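The Night Ferry to Wamham

I only took the night ferry because my aunt had left me a piano, and the piano was in Wamham, and the man who was keeping it in his garage had given me until the end of October to come and get it.

I don't play the piano. I should say that up front. My aunt knew I didn't play it, too, because she was the one who tried to teach me, every summer from when I was seven until I was old enough to get a job scooping ice cream. So leaving it to me was either a last act of faith or a very long joke, and with my aunt you could go back and forth on that for years.

The ferry left Clarnard at 11 at night, and it was called the Trutholm, and it smelled like soup. There was one other passenger in the lounge, an older man in a good wool coat with a cardboard box on the seat next to him. He had put the seat belt across the box. I didn't even know the seats had belts!

"Is it fragile?" I asked, after we'd been sitting there long enough that not talking was getting weird.

"It's bread starter," he said. "It's older than I am. You're welcome to smell it."

So I smelled it. It smelled like a wet basement where somebody had once been happy. I told him so, and he laughed so hard he had to take his glasses off, and then he said his name was Guoqing Bai and he was moving to Wamham to live above his daughter's bakery, which was called Tang, and which had not, in his opinion, ever sold a decent loaf.

"She uses the packets," he said. "Little packets, from the store. I have said nothing for two years."

"Nothing at all?"

"I have sighed," he said.

The water got rough a little after midnight. I'm not good on boats (I'm not good on porch swings, if you want to know) and I got up and walked laps of the lounge, past the soup machine and the rack of brochures and back to my seat. Mr. Bai watched me go by a few times and then patted the armrest.

"Tell me about this piano," he said. "It will take your mind off your stomach."

I hadn't told him about the piano. I mean, I must have, because how else would he know, but I've gone back over that conversation plenty since then and I can't find the place where I said it. We'd talked about the starter and the packets. We'd talked about whether the soup was leek or just old. Maybe I'd mumbled something when I sat down. I mumble when I'm tired.

Anyway, I told him. I told him it was an upright with a cigarette burn on the lid and a middle C that stuck in damp weather, and that my aunt used to hit it with the side of her fist, right on the beat, so you'd get a thump in the middle of every waltz. She played for the dancing at the Wamham hall for most of her life, and people got so used to the thump that they'd stamp when it came. Then the hall got a record player and nobody knew when to stamp anymore.

"I remember that," said Mr. Bai.

"You've been to Wamham?"

"Once. I came over for a weekend, to see about a job at the cannery. I didn't get the job. I went to the dance." He tucked the flap of his box back down. "I paid 270 for a pair of shoes to go to that dance, and that was real money. They were too small. I danced anyway, and there was a woman at the piano who looked over her shoulder at me and said, 'You, with the feet, you're early.'"

I have to tell you that is exactly what my aunt would have said. She said it to me every summer. You, with the hands, you're early.

I wanted to ask him a hundred things, and what I asked was whether he wanted some soup. He said yes. I got two cups out of the machine and we drank them holding on to the arms of our chairs. It was leek, by the way. He was very pleased to be right about that.

I fell asleep somewhere after that. When I woke up it was getting light and the engines had changed their tune, and the seat across from me was empty, belt and all. I figured he'd gone down to get in line for the ramp. I looked for him in the line and I looked for him on the dock, and then a woman with flour on her sleeves came up the hill carrying a cardboard box, scolding somebody behind her to slow down, and there he was, coming along at his own speed, looking at the sky and the gulls and the closed-up cannery. He waved at me with his whole arm.

The garage was at 724 Harbor Road. The man who owned it had the door up already and a space heater going, and the piano was between a canoe and a chest freezer, under a bedspread I knew right away. Pink, with the tufts picked off along one edge. I had picked those off. I stood there a minute and then I pulled it back and opened the lid.

"You play?" the man asked.

"No," I said, and I sat down on the freezer, which was a little too high, and I played the first half of the first waltz she ever taught me. I was bad. My left hand was always somewhere ahead of my right. When I got to middle C it went down and stayed down, and I made a fist, and I was still making up my mind about it when I heard somebody out on the sidewalk stamp.

I had rented a van to take that piano home. I'd measured the doorway of my apartment and argued with my landlord about the stairs. And I want it on the record that I did think about the van, for as long as it took me to stand up – it was parked on the Clarnard side and I was paying for it by the day.

Mr. Bai was at the end of the driveway with a paper bag from the bakery. He held it out to me and he sighed.

"Packets," he said. "But it's warm."

We ate it leaning on the canoe. It was fine bread, I thought. I didn't say so. The garage man had three pieces and said the hall up the street still had its floor, if anyone was interested, and that he knew a couple of people with strong backs who weren't doing much before lunch.

"How's the floor?" I asked.

"Sloped," he said. "You'd want to wedge the wheels."

Mr. Bai was looking down at his feet. He had on brown shoes, very old and very shiny, and I could tell from how he was standing that they pinched.
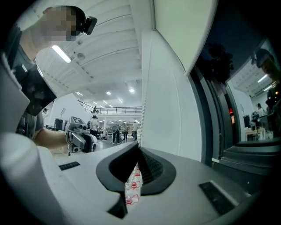 Gray T-shirt, black headgear, leaning in.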